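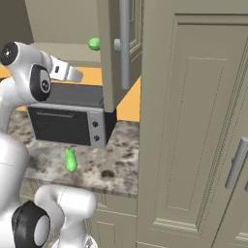
# Renting the Kitchen at Kelemen House: Your Questions

Kelemen House has a shared kitchen on the ground floor, and you can rent it by the hour. Most of what people ask us is below. If your question is missing, write to Edivaldo Godoy at the front desk. He answers everything, though he may answer it briefly.

## Booking

**How far ahead do I need to book?**

Three days is plenty for most of the year. The exception is the stretch before the holidays, when every person in town discovers they bake. Book early for that or plan to make your cookies at 6 a.m.

**What does it cost?**

$40 an hour, with a minimum of 2 hours. Cleaning up counts as part of your time. People try to argue this one and we admire the effort.

**Can I split the rental with a friend?**

Yes, as long as one of you signs. The person who signs is the person we call about the caramel.

**I need to cancel. What happens?**

Tell us the day before and you get everything back. Cancel the same morning and we keep half. If you simply don't show up we keep the lot, and Edivaldo uses your slot to eat lunch in peace.

## Cooking

**Can I bring my own equipment?**

Sure. Mixers, rice cookers, waffle irons and the like are all fine if the cord is in good shape. Deep fryers are a no. We had one visit from the fire department in January and they were very nice about it, but we'd rather meet them socially.

**Can I set a hot pan right on the counter?**

Use a trivet. Stone puts up with a lot, but a sudden change in temperature can crack it, and a new counter costs a good deal more than a trivet.

**My cake always comes out raw in the middle. Is it your oven?**

It might be. Ovens lie about their temperature, ours and yours included. Buy a cheap oven thermometer, hang it from the middle rack and believe it over the dial. It's also worth checking that your pan is the size the recipe wanted - a small, deep pan takes much longer than a wide one, and turning up the heat only gets you a burnt top to go with the raw middle.

**Is the kitchen allergy-safe?**

No. Flour, nuts, eggs and shellfish all come through here, sometimes in the same afternoon. We wipe things down and we ask renters to do the same, but we can't promise you a kitchen that has never met a peanut.

**Can I sell what I make?**

That depends on what it is and what your county says. Talk to the health department before you print labels. We can give you a copy of our rental agreement if they ask where you cook. We can't give you legal advice, and you wouldn't want ours.

## Leaving

**What does "clean" mean?**

Dishes washed, dried and put back. Counters wiped, floor swept, trash in the bin outside. The sink drain is part of the kitchen, so whatever you left in it is still yours.

**Can I leave food in the fridge overnight?**

If it has your name and the date on it, yes, for one night. Unlabeled food belongs to the building, and the building is hungry.

**I left my good knife behind. Do you have it?**

Quite possibly. Lost items go in the drawer under the front desk for a month. It currently holds a great many lids, none of which seem to fit anything.

**Where do I park?**

Use the lot behind the house and enter your plate at the gate. If it's full, there's street parking on Odow Lane until 7 p.m. The spaces marked for the Samus dental office are for the Samus dental office, and they do tow.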